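5. Recording a task by hand control

This section is for the operator who already finished the arm calibration (section 4). It explains how to record two home tasks with the Inton leader arms: folding table and keys on wall hooks. Both tasks are saved by the Calvo recorder.

CAUTION: Keep one foot near the stop pedal during all the recording. Children and pets must stay out of the reach of the arms.

5.1 Before the first recording

1. Switch on the arms and wait until the recorder shows "Ready".
2. Hold the leader handles in the same pose as the arms. If the poses are different, the arms will move quickly to match you.
3. Open and close each gripper fully, two times.
4. Look at the wrist view. When you come near to a thick edge, such as the rim of a table, the fingers should be open wide and the edge should stay visible between the fingertips.

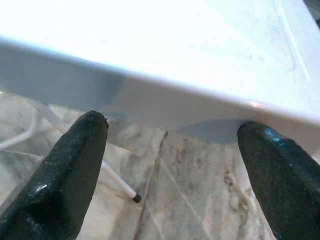
5. Move forward slowly until the edge is between the fingers, then close. Do not push the fingertips against the edge to feel where it is. The handles do not give you back the force, so you will not notice that you push too hard.
6. Lift your hands gently to test the grip. If the object slides, open, go back a little and take it again. Delete this recording afterwards.

Note: A bright surface can look completely white in the wrist view. In this case use the head view to judge the distance.

5.2 Keys on wall hooks

Adhesive hooks need time to hold well. Follow the paper which comes with them. Put the hooks at a height which both arms can reach without stretching the elbow.

1. Take the key ring by its upper part, so the keys can hang free.
2. Turn the wrist until the ring is in front of the hook and the gripper does not hide the hook from the head view. 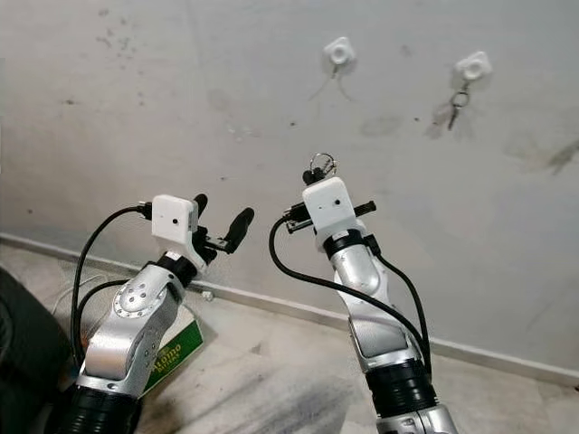 3. Bring the ring a little higher than the hook, then move toward the wall, then down. These are three separate movements. Please do not mix them in one curve in your first recordings.
4. Open the gripper only when the ring rests on the hook.
5. Pull back in a straight line. Stop the recording when the fingers are away from the wall and the keys are in the head view.

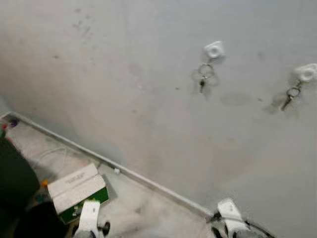
Graciela Rivadeneira, in her letter to the Gikavport office, asks that we add one more advice: wait for the keys to stop swinging before you press Stop, "otherwise the last part of the recording is different every time, and my robot learned to shake."

We agree with her. Wait until the keys are still. A normal recording of this task takes not more than 40 seconds.

5.3 Folding table

1. Remove all small objects from the tabletop, also screws.
2. Place the table so that its front edge is in the lower half of the head view, with free floor on each side.
3. Start with both grippers in front of the table, lower than the edge, and not touching it. 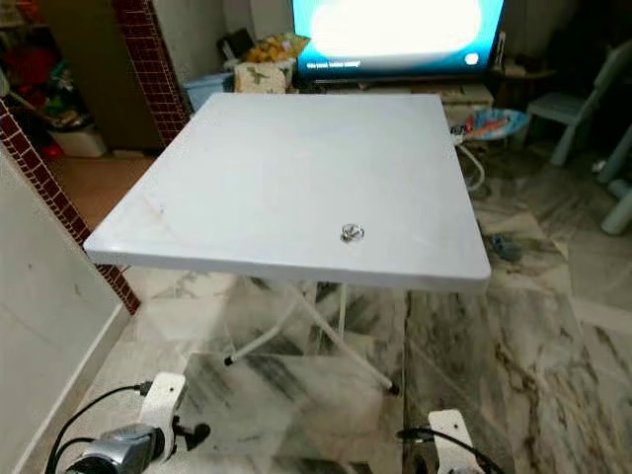 5.4 Saving and checking

1. After each recording, press Keep or Delete. The recorder does not decide this for you.
2. Play back each ninth recording at normal speed. Check that the head view and both wrist views show the same moment.
3. If one view is late, restart the recorder and repeat the calibration in section 4.
4. Let the motors rest for 6 minutes after each full set.

Files which you deleted by mistake stay in the folder "Toltby_old" until the next restart.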